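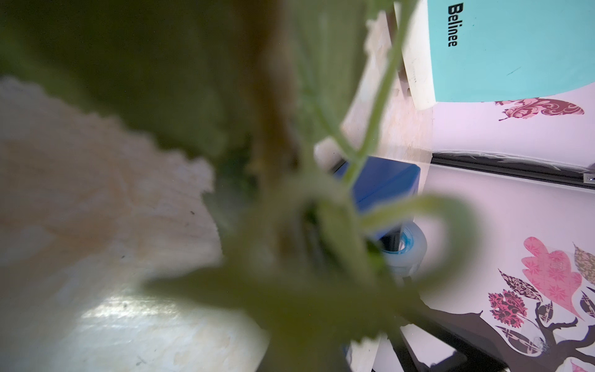

Notebook / Potting mix trial

2024-10-11

Weighed the Humus bags again before opening. Label says 3,000 g. The first came to 2,050 on the bench scale, the second a bit more. Could be moisture loss in the store room, but I doubt a sealed bag dries out that much. Check the scale with the brass weights before anyone emails the supplier.

Drainage: Kan mix still slower than Gullska. 40 minutes to stop dripping, same as in July. The leaflet claims "fast draining" and gives no method, so I'm ignoring it.

Destier additive – no difference I'd put my name to. The treated pots look greener to people who know which ones are treated. Relabel with plain numbers and ask again.

Dry weight of tray 6 was 1,393 g with the tray. Somebody forgot to write down the tray. Redo.

Out of foil dishes. Oven timer sticks past the hour mark, use a phone.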